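Urnby (film)

Urnby is a science fiction drama directed by Kenta Kawaguchi and produced by Ultmont. It follows the crew of a water-drilling station on an ice moon after their supply ship fails to arrive. The film opened on December 2, 2022, in a small number of theaters and reached a wider audience through home viewing over the following year.

The title is the name of the moon. It is spoken only twice in the film, both times over the radio.
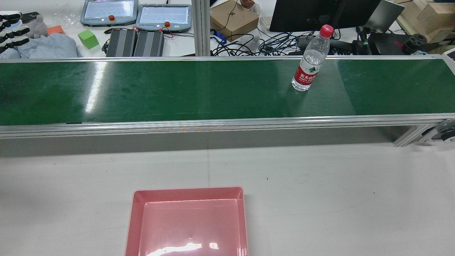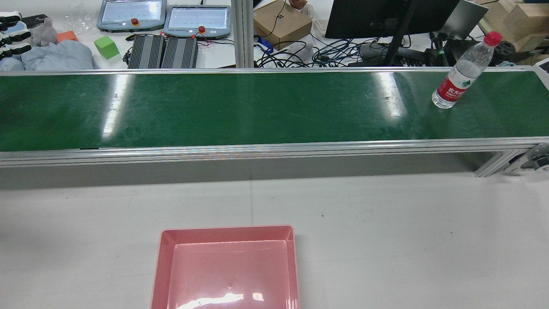 Kenna Purves has said that the story was never meant to be about rescue, and that the first draft ended before anyone on the station knew whether a ship was coming. In her view, most survival films let the audience off too early by cutting away to people on Earth who are working on the problem. Urnby has no scenes set on Earth. Everything the viewer learns about the outside world comes through the station's radio, which works for a few minutes at a time.

Plot

The Firard station drills into the ice of Urnby and stores the meltwater for passing ships. It has a crew of seven. The work is routine, and the opening part of the film shows little besides drilling, cooking and repairs. The commander keeps a paper calendar on the wall of the mess room and crosses off the days to the next supply ship.

The ship does not come. A short radio message says that it has turned back, but the reason is lost in static. The crew has food for 60 days. Water is plentiful, and this becomes a bitter running theme in the dialogue, as the station holds enough of it to supply several ships and has no one to give it to.

The commander cuts rations and orders drilling to go on as before, arguing that people with work to do will hold together better. The drill operator disagrees and wants to shut down the drill to save power for the radio. The argument between the two takes up much of the middle of the film. The medic, who also narrates, sides with neither of them at first and keeps a private record of each crew member's weight.

After a pressure seal gives way in the lower shaft, the station's mechanic is trapped below the ice. The others can reach him only by draining one of the storage tanks, and the water that comes out freezes around the landing pad. They save him, but no ship can now land close to the station. The crew spends the last part of the film clearing the pad by hand, in short shifts, without knowing if there is any reason to do it.

In the final scene the medic hears a voice on the radio and answers it. The reply is not heard. The film cuts to the cleared pad, seen from the mess room window, and ends there.

Characters

None of the seven crew members is given a name. They call one another by job, and the credits list them in the same way: the commander, the drill operator, the medic, the mechanic, the cook, the surveyor and the trainee. The trainee has the fewest lines in the first half and the most in the second. An early version of the script had names for all of them, but they were dropped after rehearsals, when Kawaguchi noticed that the cast had stopped using them.

The voice on the radio belongs to the film's sound editor and was recorded as a temporary track. It was kept in the finished version.

Production

Development

Purves wrote the screenplay from her own radio play, which had the same setting and only three speaking parts. The radio play took place entirely in the mess room. Kawaguchi heard it while he was finishing a documentary on deep wells and asked to read the script. The two worked on the adaptation together, though Purves has sole writing credit.

Ultmont agreed to pay for the film on the condition that it be shot on a single set. The company had expected a running time closer to that of a television episode. Kawaguchi turned in a longer cut, and there was some disagreement over the scenes of the crew clearing ice, which the producers wanted shortened. They stayed in the film at nearly full length.

Filming

Filming began in January in Lamont, in a former cold storage warehouse. The Firard set was built as one connected space, with a mess room, sleeping quarters, a control room and a corridor leading to the shaft, so that scenes could move from one room to the next without a cut. The ceilings were fixed in place, and almost all of the light in the interior scenes comes from lamps that are part of the set.

The cast worked in the order of the story. This was more expensive than the usual method, but it allowed the actors to lose weight slowly under medical supervision and let their hair grow out. Kawaguchi also asked that the mess room not be cleaned between shooting days, apart from what was needed for safety.

The outside scenes were filmed at night in the loading yard next to the warehouse. The ice on the landing pad was a mix of real ice and wax. The crew used 200 blocks of it, which were put back in place and broken up again from one take to the next. The surface of the moon beyond the pad was a scale model, shot separately on a table and joined to the live footage later. No views from space appear in the film, and the station itself is never shown whole.

Sound and music

There is no music until the scene in which the tank is drained. Before that, the soundtrack is made up of speech, radio static and the noise of the drill, which runs under nearly every scene. The drill sound was made from a recording of a ship's engine slowed down and mixed with an electric fan. When the drill stops for the first time, the silence lasts for most of a minute.

The score, once it starts, uses only low strings and a harmonium. It was recorded in one afternoon in the warehouse after the set had been taken down.

Themes

Writers on the film have mostly discussed the way it treats work. The commander's belief that routine will keep the crew sane is neither proved nor disproved. Several accidents happen because people are tired from drilling, but the rescue of the mechanic is possible only because the tanks are full. Kawaguchi has declined to say which of the two leading characters he thinks was right.

The water has also drawn comment. In many films set on other planets, finding water is the solution to the crew's troubles or the discovery that makes the mission worthwhile. In Urnby it is there from the start and does not help. Later it turns into an obstacle – the same water the crew drilled for ends up blocking the pad.

Some viewers have read the ending as a hallucination, pointing to the medic's notes on hunger and hearing in an earlier scene. Purves has said that the script supports this reading, but that she did not have it in mind when she wrote the scene.

Release

Ultmont first showed the film at a single theater in Lamont, where 3,000 people saw it during its first run. That was more than the company had planned for, and the run was extended. Other theaters took it up in the weeks that followed, mainly for late showings. It did not receive a wide release.

The home version includes the original radio play as an extra, along with a short film on the building of the landing pad. A director's commentary was recorded but left out, reportedly because Kawaguchi was unhappy with how little he had said during the second half.

Reception

Reviews were generally favorable. Critics praised the acting and the sound, and several singled out the long argument in the control room, which is played in one take. The physical detail of the station was also well liked. One review noted that it was possible to follow the state of the food supply by looking at the shelves behind the actors, without listening to the dialogue at all.

The pace divided opinion. Some reviewers found the opening slow and thought the film took too long to reach the news about the supply ship. Others objected to the ice-clearing scenes, which they considered repetitive, while accepting that this was the purpose. The narration was the most common complaint. A number of critics felt that it explained feelings the cast had already made clear, and suggested that it was a leftover from radio.

The science received a mixed response. The drilling methods were judged believable, but the way water spreads and freezes on the pad was thought to be too slow for the conditions described. Gravity on Urnby is shown as the same as on Earth. Kawaguchi said that he had considered wire work for the cast and gave it up after one test.

Related works

A second radio play by Purves, set on board the supply ship, was announced after the film's release. It covers the same period and explains why the ship turned back. Kawaguchi is not involved in it, and no film version is planned.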